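Changes to Track Meet Timing and Entry Procedures

The spring track season will run under a revised timing procedure beginning with the first home meet in May. The changes affect hand timing, lane assignments in the sprints, and the way field event marks reach the scoring table. Coaches received the full text last month. What follows is a shorter version for athletes, parents and meet workers.

Fully automatic timing remains the primary system for all running events. The finish line camera will be aligned before warmups and checked again after the hurdles are cleared. A zero test will be run before the first race of each session. If the test fails, the session does not start until the fault is found or the referee orders hand timing for the whole event. Automatic and hand times will not be mixed within one event for the purpose of advancing athletes to a final.

Where hand times are used, three watches will be assigned to first place. The middle time is official when all three differ. When two agree, the time they share is official. Hand times are read to the next slower tenth unless the watch stops exactly on a tenth. Timers start on the flash or smoke of the starting device and not on the sound. At the far end of the 200 the sound arrives late enough to change a result.

Entries close at 10 p.m. two nights before the meet. Each school may enter up to four athletes per individual event and one relay team per relay. Seed marks must come from the current season, indoor or outdoor. Converted marks are accepted in the 1600 and 3200 only. An athlete with no mark is seeded last, and ties in seeding are broken by draw.
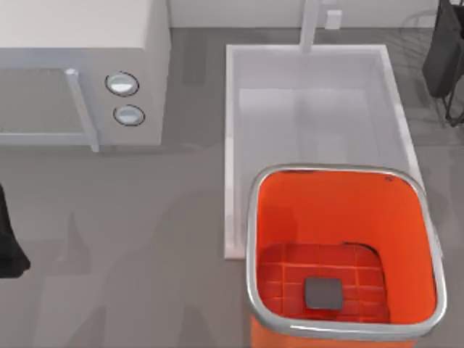

Scratches are due at the clerk's table 40 minutes before the scheduled start of the event. An athlete who has not checked in by final call is removed, and the lane is left open. Check-in has moved to the concession building, and athletes reporting there should stay on the field side of the counter. The kitchen side is closed to competitors. Hip numbers are issued at check-in and go on the left hip, or on both hips in races of 800 meters and longer.

Field events use a revised recording sheet. The head judge reads the mark aloud, the recorder repeats it, and the mark is written before the tape is lifted. In the horizontal jumps and the throws, marks are recorded in metric and converted by the scoring software. Sheets are carried to the table at the end of each flight. Athletes have one minute to begin a trial once called. An athlete who is excused for a running event has 30 minutes to return and may be moved up in the order within the same round. The bar in the vertical jumps is not lowered for an athlete who returns late.

Relay cards must be signed by a coach and may be changed until first call. Exchange zones for the 4x100 and 4x200 are 30 meters long with no separate acceleration zone. Check marks may be made with tape only. Chalk and tennis balls are not allowed on the surface.

Protests go to the referee in writing within 30 minutes of the posted result. Questions about the procedure before the first meet can be sent to Rocío Villalba, meet director, through the athletic office.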